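Chopsticks, a cup and the oak-coloured table

17 Sep 2024

I have now had the small table long enough to write down how it is laid and how it is kept. Several readers asked after the last post on drawers, mostly about the chopsticks, so those come first and the wood comes second. Skip to the second half if you only care about finish.

The chopstick holder

For years I kept chopsticks flat in a drawer tray. The tray was 200 mm long inside and most of my chopsticks are longer than that, so they lay at a slant and used up the space meant for the spoons. I tried cutting the divider out. The pairs then rolled together and I was matching them by eye every evening.

The change was to store them upright on the table itself. I looked at three sorts of holder:

Ceramic, closed base. Stable and easy to wipe outside. Water collects at the bottom and the tips sit in it. I had one from Cilletti that needed drying with a twisted bit of kitchen paper.

Bamboo tube. Light, looks well next to wooden chopsticks, falls over. Mine went dark at the base within a year.

Wire. Open on all sides, so air reaches the whole stick. Lighter than ceramic but with a lower risk of tipping than the tube, as the foot is wider. The one I kept is an Enriquez.

A wire holder has one fault. If the mesh is coarse, a thin tip goes through a gap and catches when you lift it. The cure is to put the sticks in with the thick end down. You then take hold near the tip to lift them out, and people with views on hygiene will object to that. Masanobu Imai, who taught me most of what I know about cooking rice, objects to it every time he visits. Thick end down is still what I do between meals, and I turn them round if guests are eating.

Length matters too. A long chopstick in a short holder leans out at an angle and can be knocked by a sleeve. The rule I use is that the holder should take at least a third of the stick. Cooking chopsticks break that rule in every holder I have tried and should go in a jar by the hob.

Where things go

The layout has the holder on the left and the place setting on the right. I am right-handed and this looks like the wrong way round. The reason is the cup. A cup with a spoon standing in it is the most easily upset thing on the table, and I want it on the placemat and away from any reaching across. Taking a chopstick from the left means the arm passes over bare wood only.
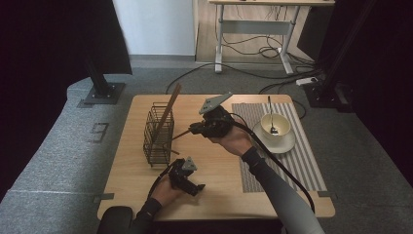 Should the placemat be washed before its first use? Wash it once on its own in cool water, then dry it flat, as woven mats tend to shrink a little the first time and it is better to have that over with before you decide where it sits.

On the mat itself: stripes are useful. They give a straight reference, so a crooked mat shows up at once and a saucer can be set back on the same line after wiping. White and grey also hides tea marks better than plain white, though it does not hide turmeric. Nothing hides turmeric. I have a plain Irnberg runner in the cupboard that proves it.

The saucer stays under the cup at all times. A spoon left standing carries drops up and over the rim when somebody knocks it, and the saucer takes most of them. If you do not take sugar, leave the spoon off altogether.

The wood

The table top is pale, with rounded corners and a strong grain. It had come up rough after the last clean, so I went over it again. The order of work was:

1. Clear everything off and brush away crumbs. A cloth at this stage only pushes them into the grain.

2. Wipe with a well wrung cloth and a drop of washing-up liquid. Go with the grain. Wipe again with plain water, then dry straight away.

3. Leave overnight.

4. Rub down lightly by hand with a fine paper wrapped round a cork block. I used 80 grit once, on the underside, to see what it would do, and the scratches are still there. Start far finer than that on any face you have to look at.

5. Vacuum with the brush head and wipe with a dry cotton cloth. Change the cloth when it stops picking up dust.

6. Apply oil thinly with a lint-free rag. I use the Borton clear. Leave for 30 minutes, then take off everything that will come off. Oil left standing goes tacky, and a tacky patch has to be rubbed back and done again.

7. Check the surface at a low angle with the light on the far side. Straight down, every table looks finished. In the glare the grain goes pale and silvery, and a smear or a dull patch stands out against it. Move your head and the bright band moves too, so the whole top can be checked strip by strip. 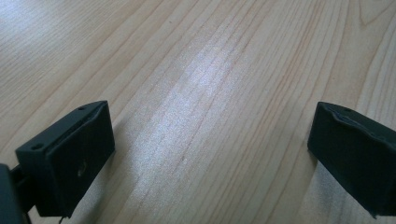

8. Repeat the oil after a day if the sheen is uneven. Stop at two coats. A third sits on the surface and marks under a hot cup.

Rags with oil on them are spread flat outside to dry and then binned. Do not leave them in a heap.

Upkeep since then has been a damp wipe after meals and a dry one after that. I expect to oil again in December, when the heating has been on for a few weeks and the wood has had time to dry out. The drawer tray is back to holding spoons.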